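Monthly check: metal bins, chutes and trolleys, ground floor
Skillel unit, August. Checked by Sze-wing Yen, comments read by I-hsuan Tseng.

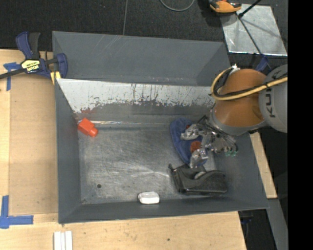

Start with anything that holds stock before moving on to anything that carries it. Empty each bin fully and wipe it with a dry cloth, then look at the edges and folds. Scratches on a floor panel are normal wear and don't need a report, and fine criss-cross marks all over the floor of a grey metal bin can be passed. Ragged or streaked wear along a pale band at the back, where the darker surface meets it, should be written down so we can compare next month. The same goes for any reddish smear near a corner. Rub it with a white cloth and note whether it comes off.

1. Bins, inside
Floor flat, no lifted corners: OK
Folds and creases clean, no grit packed in: OK, after brushing
Sharp edges felt with a gloved hand: one, on the smaller Endach bin, left side. Filed and taped. Please don't peel the tape off.
Wear noted on the sheet: yes

2. Bins, outside
Feet level: OK
Load label readable: two missing. Replacements are in the desk drawer, still not stuck on.
Bolts tight: OK. One washer swapped.

3. Chutes
Guard in place at the bottom end: OK
Rubber strip: split on the Cabral chute. It will last until the next check but order one now. The old part number is written inside the cupboard door.
Nothing stored under the chute: NOT OK. Flattened boxes again. Moved to the cage.

4. Trolleys
Brakes hold with a 50 kg load on the ramp: three out of four. The green trolley rolls. Tagged and taken out of use.
Wheels free of string and wrap: OK after cleaning. Most of it was strapping from the Imex deliveries, so cut it off at the bay door and bin it there.
Handles: grips loose on the tall one. Glued, leave until morning.

5. Floor and walkways
Yellow lines visible: worn by the sink, fine elsewhere
Walkway clear for its full width: OK at 7.30am, not at 2pm. Pallet left by the fire door. This came up in the last check too.
Spill kit full: pads low, 20 left. Reorder at 30, so this is overdue.

6. Gloves and first aid
Cut-resistant gloves, all sizes: no small. Medium is too loose for edge checks and I had to borrow a pair from upstairs.
Plasters and eye wash in date: OK

Comments (I-hsuan)
Agree with the green trolley. Don't put it back until the brake has been changed and tried on the ramp, even if we are short.
Small gloves ordered, and pads with them.
For section 1, please write which side of the bin the wear is on. "Back" depends on where you stand. Use the wall side as the back from now on.

Next check: same list, with the labels from section 2 done beforehand.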